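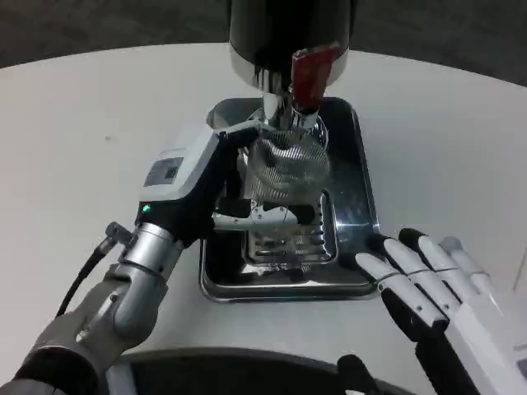 I. Omoregie

Coffee Service, Unit 4: The Grinder and the Grinding Place
Ulldale course, Drirthorpe, room 526
Notes to read before the practical

In Unit 3 we spoke of the beans and how to keep them. Now we come to the grinder, and also to what is under the grinder, which many students forget. Please read these notes before the practical and bring them with you. There is space at the end for your own numbers.

4.1 Why we grind late

A whole bean keeps its smell for a good time if the bag is closed well. When the bean is broken, the air reaches much more of it, and the smell goes away quickly. So we grind only the portion we need, when the water is already heating. In some cafés the coffee is ground in the morning for the whole day. You will taste both in the practical and write down what you find.

4.2 The parts you must know by name

Hopper - the container for the beans. It sits on top of the grinder.
Burrs - two hard rings with teeth, inside the body. The beans are broken between them. The distance between the rings decides how fine the coffee is.
Body - the housing around the burrs and motor. On the grinder in the photograph it is black and shiny.
Spout - the narrow part where the coffee comes out. In the photograph it is chrome, with a small red piece at its side.
Tray - the steel dish with raised edges that stands under the spout.
Grate - the raised metal piece with slots, standing in the tray.

In the written test I accept "chute" in place of "spout", but not "tap".

4.3 The tray and the grate

Every grinder spills a little. The finest powder is very light and does not always fall straight down. With a tray under the spout you clean one thing. Without it you clean the table, and later also the floor, and a carpet is not easy to clean from coffee.

Put the tray on the table first, so that its middle is below the spout, and then put the grate inside. The slots let the loose powder fall through, and your cup can stand on a clean surface. Our tray is stainless steel with a finish like a mirror. It looks very nice and it shows every finger, so hold it by the edges and dry it with the soft cloth, never with the green sponge.

The round white table is used for grinding only. Please do not put your bag or your drink on it. Coffee powder on a white table is easy to see, and that is good for us. When you see a brown ring you know that the tray stands in the wrong place.

4.4 Weighing the dose

For one cup we use 14 g of coffee and 200 ml of water. Weigh the beans before you put them in, and weigh the powder after. The second number is often smaller, as a little coffee stays between the burrs and in the spout. We call this retention. Write both numbers, even if the difference looks too small to be important.

The glass jug weighs 258 g when it has nothing inside. Put it on the scale and press zero before you pour. If you forget to press zero, you can still subtract 258 from what the scale shows - but please try to remember.

4.5 Setting the burrs

Change the setting in small steps. If the drink is sour and thin, go one step finer. If it is bitter and the water passes too slowly, go one step coarser. After each change, grind a few beans and throw this powder away, otherwise the first cup is a mixture of the old setting and the new one. Turn the ring towards finer only while the motor is running. On the Fimach grinders the ring is stiff and you will need both hands.

4.6 Cleaning

Each time: brush the end of the spout downwards, so that the powder falls in the tray. Lift out the grate, empty the tray in the brown bin and wipe both.

At the end of the day: switch off, take the plug out, empty the hopper and wipe it inside with a dry cloth. Wash the tray and the grate in warm water. The slots of the grate need the small brush. Old coffee likes to stay in the corners there, and after some days it has a smell like old oil.

Never put water inside the body or the spout.

4.7 For the practical

Work in pairs. Make three cups with the same beans, each at a different setting, and change nothing else.

Setting 1: beans in ..... g, powder out ..... g, taste .....
Setting 2: beans in ..... g, powder out ..... g, taste .....
Setting 3: beans in ..... g, powder out ..... g, taste .....

For the taste please use full words and not only "good" or "bad". The word list from Unit 2 can help you.

Students who missed the Unit 3 test in March can take it after the practical. Bring a pen and closed shoes.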